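Vorkby Sugar-Free Black Sesame Candy, Individually Wrapped

Bulk bag, 571 g

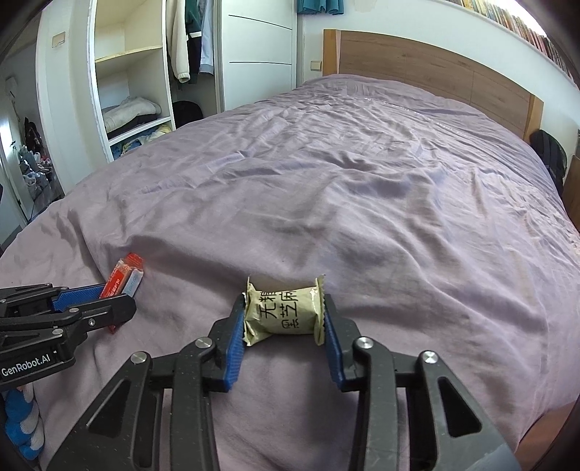 Black sesame candy is an old standby in a lot of kitchens, and the sugar-free kind has become one of our steadier sellers. The Vorkby version is made with ground black sesame, maltitol syrup and a small amount of salt. It has a soft chew and a toasted, slightly bitter flavor. Customers who are used to sweet peanut or milk candy should expect something closer to tahini.

Every piece is sealed in its own wrapper, so you can open the bag, take what you want and leave the rest in the cupboard. Once the outer bag is open, fold the top over and clip it. The candy keeps best in a cool, dry place. In warm weather it softens and can stick to the inside of the wrapper. Ten minutes in the refrigerator will firm it up again.

Product details

Brand: Vorkby
Item number: 83
Net weight: 571 g
Flavor: black sesame
Texture: soft chew
Sweetener: maltitol syrup
Packing: individually wrapped pieces in a resealable outer bag
Shelf life: see the date on the back of the bag

Ingredients

Black sesame seeds, maltitol syrup, rice starch, palm oil, salt, emulsifier (soy lecithin).

Allergen information

Contains sesame and soy. Packed on a line that also handles peanuts and milk. Not suitable for anyone with a sesame allergy.

Please note

Maltitol is a sugar alcohol. Eating a lot of it at one time may have a laxative effect. Start with one or two pieces if you have not had it before. Sugar-free does not mean carbohydrate-free, so check the nutrition panel on the bag if you are counting carbs. Keep this and all products sweetened with maltitol away from dogs. The pieces are chewy and are not recommended for small children.

Serving ideas

Most people eat these plain with tea. They go well with roasted barley tea, plain green tea or black coffee. You can also chop a few pieces and stir them into hot oatmeal, where they melt partway and leave dark streaks. For baking, chill the candy first and cut it with an oiled knife. It will spread in a hot oven, so put it in the middle of the cookie dough and keep it off the edges of the pan.

Case orders

Offices, cafes and shops can order by the case. A case is packed to order at the Sondstead warehouse and holds 1,000 wrapped pieces with no outer bags. Cases ship flat rate. Orders placed before noon on Tuesday go out the same week. Later orders go out the week after.

From June through the end of summer we add a cold pack to all candy orders going to warm states. The cold pack is included in the shipping charge.

Returns

Unopened bags can be returned for a refund. Opened food items cannot be returned, but if your order arrives crushed or melted, send us a photo of the bag and the shipping label and we will replace it. Opened cases are handled the same way.

Related items

Ngcobo Roasted Barley Tea, loose
Vorkby Black Sesame Powder, unsweetened
Vorkby Sugar-Free Ginger Chews
Bikeo Glass Candy Jar with Lid, set of 2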